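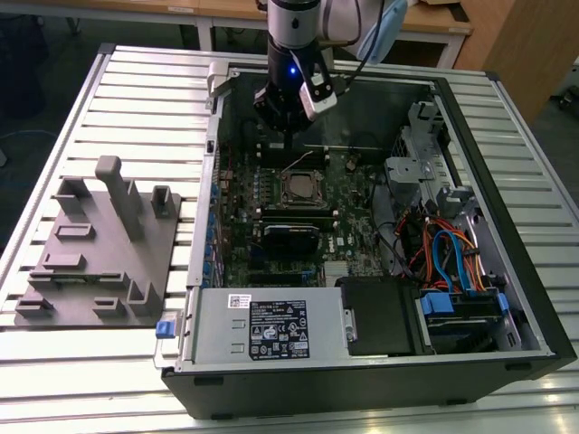
Chapter 4
Getting Inside the Case

The first computer I ever opened belonged to my aunt, and I was so scared of breaking it that I took out one screw, looked at it, and put it back. It took me another week to get the side panel off. So if your stomach does a little flip when I ask you to open up a desktop in this chapter, I know the feeling, and I promise it goes away (mine was gone by about the third machine!).

We've spent three chapters talking about what computers do. Now we get to poke at the parts. You'll want an old desktop tower for this, preferably one you wouldn't cry over. My friend Jussara Arruda buys hers from a secondhand shop called Komirow and has never paid more than 50 dollars for one. Old office machines are great for learning — the parts are big, the layouts are sensible, and there's usually room for your fingers.

Shut the machine down, pull the power cord out of the wall, and then hold the power button in for a few seconds. Lay the tower on its side on something flat and sturdy. Not the carpet, please. Touch bare metal on the case before you touch anything else, and do it again every time you wander off for coffee and come back.

With the panel off, find the motherboard first. It's the big flat circuit board, often green, and everything else plugs into it one way or another. Look for a square metal frame with a little lever along one side. That's the CPU socket, the home of the processor. In a working computer you normally can't see it, as there's a chunky cooler sitting on top, and we'll be taking that cooler off in Section 4.3. The long skinny slots nearby are for memory. A smaller heatsink somewhere else on the board usually belongs to the chipset, and you can leave that one alone.

Then there's the power supply, the metal box with the warning label on it. Read the label. Copy down the wattage if you like. But never open the box itself, even unplugged, even if you're curious, even if your cousin says he's done it loads of times. It can hold a nasty charge.

Words to know before Section 4.1

Motherboard
CPU socket
Retaining lever
Memory slot
Expansion card
Chipset
Drive bay

Keep a notebook and a few small cups for screws next to you as you read. Section 4.1 starts with the cables.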